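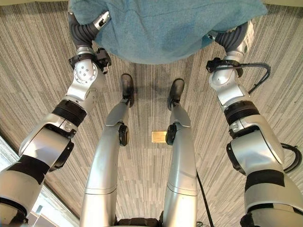 Towel held by its two lower corners during the Cendthorpe demonstration

The Cendthorpe open day was a public demonstration of household robots held on 7 February 2021 at the Halliday building in Cendthorpe. It was run by Prolter, a small firm that works on machines for handling cloth, and drew 200 visitors over the day. The main part of the programme was towel handling, shown in eight sessions.

Background

Prolter was set up in Drodbridge by Corina Sandu and Přemysl Krajčí, and moved to Cendthorpe when it outgrew its first workshop. The open day had been planned for the previous July but was put off while the carpeted hall at Halliday was being refitted. Entry was free. Visitors were let in by timed ticket and stood behind a rope along one side of the hall.

Cloth is hard for robots to handle. A cup keeps its shape when it is picked up, but a towel sags, creases and folds over itself, so the machine has to deal with a new shape each time.

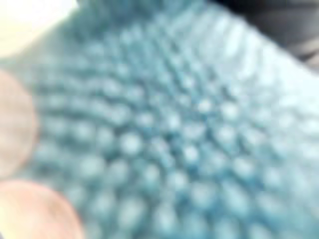

Young-sook Oh, who led the sessions, told visitors that the firm had logged 1,000 practice folds before the event and still regarded corners as the weak point. A towel taken by the wrong part of its edge has to be put down and picked up again – a step the team calls a regrasp.

Demonstrations

Each session began with a short talk, followed by work with a blue towel. The cloth was held up between two arms in one part of the programme and handled on a flat surface in another. Views from cameras at the head and wrists were relayed to a screen at the end of the hall. 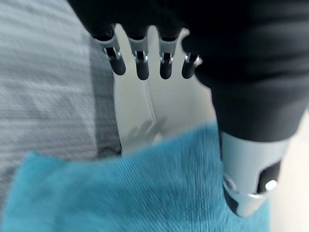 Wrist view of a robotic hand over the towel, with the thumb at the right

Dorottya Takács gave a separate talk on hand design. She dealt mainly with finger joints and with the problem of picking up a single layer of cloth without catching the one below. Questions ran over time, and the last session started late.

Reception

A report by Brodie Pomare in the Cendthorpe newsletter praised the talks but found the work slow to watch, and said that the screen was too small for people at the back. Prolter later put nine short clips from the day on its website, most of them wrist views. 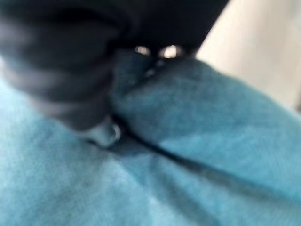 Blue cloth bunched up beneath the gripper, seen from the wrist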